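The **Protetti Essay Contest** is an annual writing competition for secondary school students in the Prakent school district. Entrants submit a personal essay on a set theme, and finalists return to write a second piece under supervision. The contest is run by the Protetti Foundation from offices on the campus of Restlow High School, where the supervised round has been held since the contest began. It drew 2,334 entries in its most recent season, the largest number on record.

The contest is open to students in grades 9 through 12. It is separate from the Halim Debate League, with which it shares a calendar and some judges, and from the composition examinations set by individual schools.

## History

The contest grew out of a classroom exercise at Restlow High School. English teachers there asked each incoming class to write a short account of childhood, family and early schooling, to be read aloud during the first weeks of the year. Pieces judged to be especially good were copied and kept in the school library. Over time other schools in the district took up the exercise, and students began to ask whether essays from different schools could be read together.

The first district contest was paid for by a gift from the Protetti family, former owners of a printing business in Prakent. The terms of the gift required that the contest remain free to enter, that every entrant receive a written comment from at least one reader, and that no entrant be asked to state family income or the occupation of a parent. All three terms remain in the rules.

In its early years the contest had one division and one prize. Teachers from smaller schools objected that students in grade 9 were being compared with students about to graduate, and the contest was split into a junior division (grades 9 and 10) and a senior division (grades 11 and 12). The supervised round was added at the same time, after a season in which two finalists were found to have submitted essays with long passages in common.
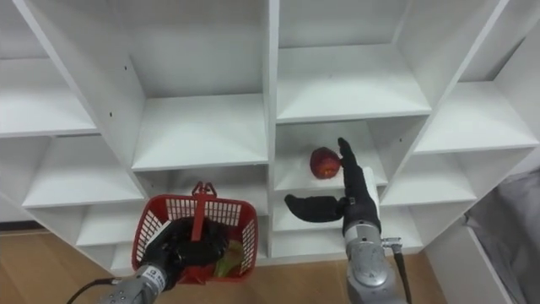 Handwritten entries were required until the tenth season. The change to typed entries was opposed by several teachers, who held that handwriting showed the care a student had taken. Others pointed out that readers had been scoring untidy essays lower than the rules allowed. The supervised round is still written by hand unless a student's school has an accommodation plan on file.

Qistina Sopacua became director of the contest in its twelfth season. Under her direction the printed booklet of winning essays was expanded to include every finalist, and schools began to receive a summary of readers' comments on their students' work.

## Theme

The theme is chosen each spring and sent to schools before the summer break. It is written as a short phrase and is meant to be open to students with very different lives. Past themes have included "A Thing I Was Taught," "The Way to School," "Someone Older" and "What I Did Not Join." The last of these was suggested by a student and is often cited by teachers as the most successful, with many entrants writing about clubs, teams and offices they had avoided or been left out of.

Themes that ask students to describe hardship are discouraged under the foundation's guidelines. The guidelines state that an entrant "should be able to win with an essay about an ordinary week."

## Entry and eligibility

Each participating school names a faculty contact, who collects essays and confirms that each entrant is enrolled. Students taught at home may enter through the nearest participating school. A student may enter once per season and may win a division only once, though a junior division winner may later compete in the senior division.

The main requirements are as follows:

- The essay must be the student's own work and must not have been published outside the school.
- The essay must be written in the first person and must be based on the student's own experience.
- Real people may be named only by first name, except for close family.
- Teachers may discuss a draft with a student but may not mark corrections on it.
- The student's name and school must appear only on the cover sheet.

Entries close at the end of the fall term. Essays received after the deadline are read and returned with comments but are not scored.

## Judging

### First reading

Every essay is read by two people working separately. Readers are drawn from current and retired teachers, librarians, and former finalists who have completed at least two years of college. Each reader attends a training day at which a common set of essays from earlier seasons is scored and discussed. Readers do not score essays from a school where they have taught or studied.

Essays are scored on clarity, use of detail, organization and what the guidelines call "thought," defined as evidence that the writer has considered what the experience meant. Spelling and grammar are considered only where they prevent a reader from following the essay. Where two scores differ widely, a third reader is assigned and the most distant score is dropped.

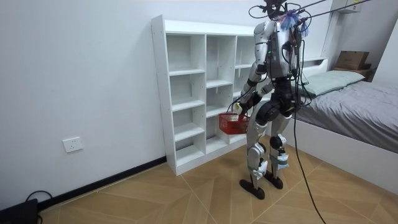
The highest-scoring essays go forward to a panel, which selects 12 finalists in the senior division and six in the junior division. The panel meets in private and does not publish scores. Schools may ask for the readers' comments on any of their students' essays, but not for the names of the readers.

### Supervised round

Finalists are invited to Restlow High School on a Saturday in January. They are given a new prompt related to the season's theme and write for two hours. Notes and dictionaries are permitted, but drafts prepared in advance are not. The supervised essay counts for one third of the final score and is also compared with the original entry for general consistency of voice.

The round is followed by a lunch for finalists and families and by short talks from past winners. Attendance at the talks is optional. Finalists who cannot travel may write at their own school on the same day with the approval of the director.

## Awards

The winner in each division receives a scholarship payment, a bound copy of the season's booklet and the Protetti Medal, a bronze disk bearing an open book on one side and the winner's name on the other. Second and third place receive book vouchers. All finalists receive a certificate and are published in the booklet.

The scholarship may be used for tuition, course materials or school fees. In the junior division it is held by the foundation until the student graduates, although a portion may be released earlier to pay for a summer course.

In the thirteenth season the foundation added the Syahrul Nair Award, named for a former reader who taught English in Prakent for most of his career and who was known for the length of his comments. It is given to a first-time entrant whose essay did not reach the final but who, in the opinion of the readers, shows marked promise. The recipient is paired with a reader for a year of correspondence about writing.

The most recent awards ceremony took place on Saturday, April 13, 2024.

## Reception

Participating schools have generally treated the contest as a part of the regular English course. In 13 schools, a draft of the entry is accepted as the fall composition assignment. Teachers at these schools have reported that students who write for an outside reader revise more often, although some have said that the fixed theme limits students who would prefer to write about something else.

The most frequent criticism concerns the first-person rule. Opponents argue that it rewards students who are willing to disclose private matters and that it favors a confessional style over argument or research. A proposal to admit third-person essays was considered and set aside. The foundation instead revised its reader training to state that disclosure has no value of its own in scoring.

A second criticism concerns the use of winning essays in college applications. Some counselors have advised entrants to choose topics with admission in mind, and readers have noted a growing number of essays that list honors, class offices and competitions in order. The guidelines now advise entrants that a record of achievements belongs in a résumé and that readers are looking for one experience told well.

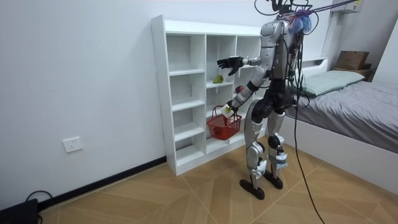

## Publications

The season's booklet, titled *First Person*, is printed each spring and sent without charge to participating schools and public libraries in the district. It contains the finalists' essays, a short introduction by the director and a list of all schools that took part. Essays are printed as submitted apart from corrections agreed with the author. Students may ask to be published under initials.

Copyright remains with the student. The foundation holds the right to reprint an essay in later booklets and in its training materials for readers, and former finalists may withdraw that permission in writing at any time.

## See also

- Halim Debate League
- Restlow High School
- Education in Prakent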